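Ruvbridge Stage Adaptation Project
Progress report to the Brollari Fund
October 25, 2026
Prepared by Mererid Kneath, producer

We are past the halfway mark and I'm very pleased to be writing this one. When I sent the June report we had a first act, a pile of index cards and a novel with far too many uncles in it. We now have a full second draft of the stage version of Ruvbridge, a confirmed director and a theatre that wants us!

Script

Tobiloba Adeleke delivered the second draft on time at 97 pages, down from a first draft that none of us could have sat through without a second dinner. The biggest change is that the story now stays with the two sisters from start to finish. Their father's years on the ferry are told through the letters, which the sisters read aloud to each other across the kitchen table, and the flood has moved to just before the interval. Edeltraud Heitmann, our dramaturg, argued hard for that move and she was right. The draft has a pulse it didn't have before.

The wedding is still too long. Tobiloba knows, and is cutting it now.

Workshop

We had five days with the actors at the Lammers, our rehearsal home for the development period, and finished with a reading for an invited audience of 60. People laughed in places we hadn't planned on, and the last letter held the room completely. The written comments were generous and also useful. Several people couldn't tell which sister had sold the boat, so there's a new short exchange in the second act that settles it early.

Pascal Kramer directed the reading and has agreed to stay with the piece through to opening. I can't tell you how much easier everything is with him in the chair.
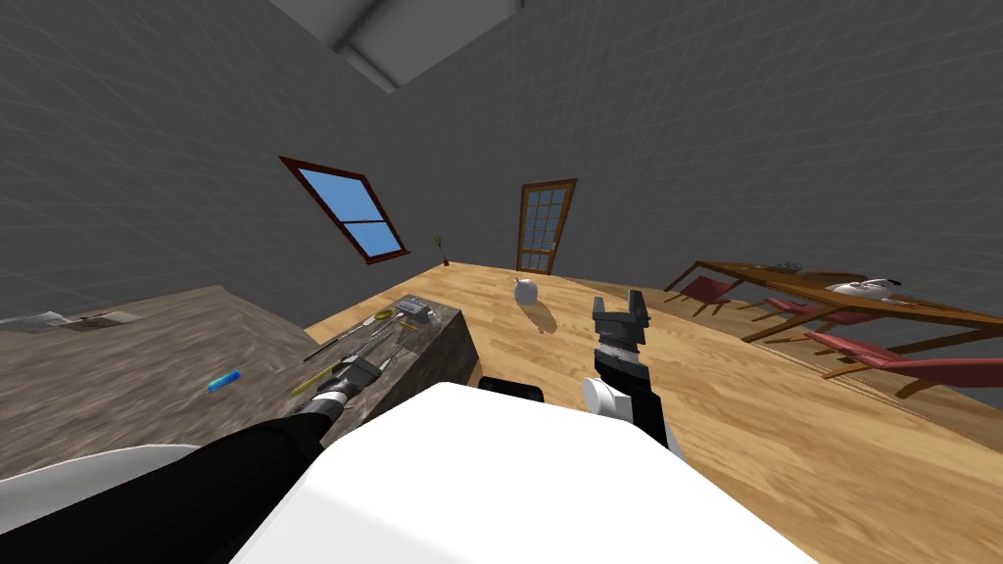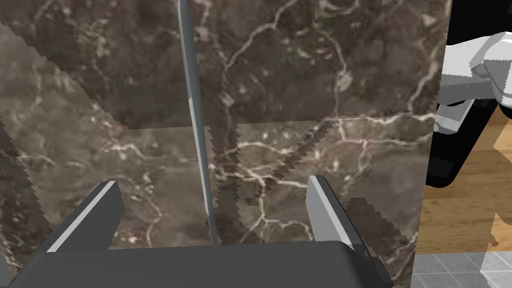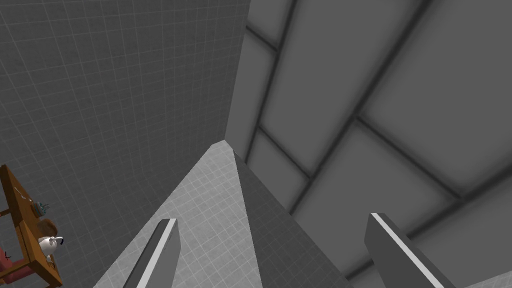
Design and music

Oddur Riis has finished his first set of drawings. He wants one raked floor for the whole evening, with the kitchen, the ferry deck and the church hall all played on it and the changes done by light and sound. It's a bold idea and a cheaper one than the revolve we had budgeted for. Oddur is also writing the music, mostly for fiddle and pump organ, and has 17 short cues in rough form. The ferry theme is gorgeous. I've been humming it in the car for weeks.

Venue and partners

Stastel has offered us a three-week season in its smaller theatre, subject to contract. We'd hoped for the main house at first, but the smaller room suits the play much better and Pascal is keen to have the audience close. The contract is with their programming office and I expect to have a signed copy to forward with the next report.

Our mailing list now stands at almost 1000 names, a good many of them readers of the novel who found us through the library talks.

Budget

Spending is in line with the revised budget you approved. Workshop wages came in a little under, with one actor available for four days out of the five, and I'd like your permission to move the difference to the music line so we can record the rough cues properly. Travel is slightly over, all of it from Pascal's trips to meet with Oddur. A full statement is attached separately.

Still to do

Third draft from Tobiloba, with the shorter wedding.
Casting for the younger sister. Our workshop actor has taken another job and we'll miss her.
Signed contract with Stastel.
Costed set design from Oddur.
Rights extension with the novelist's publisher, requested and awaiting a reply.

The rights extension is the one I'm watching most closely. Our current option covers the opening season but not a tour, and two regional theatres have already asked about dates. If anyone at the fund has dealt with this kind of extension before, I'd welcome a phone call.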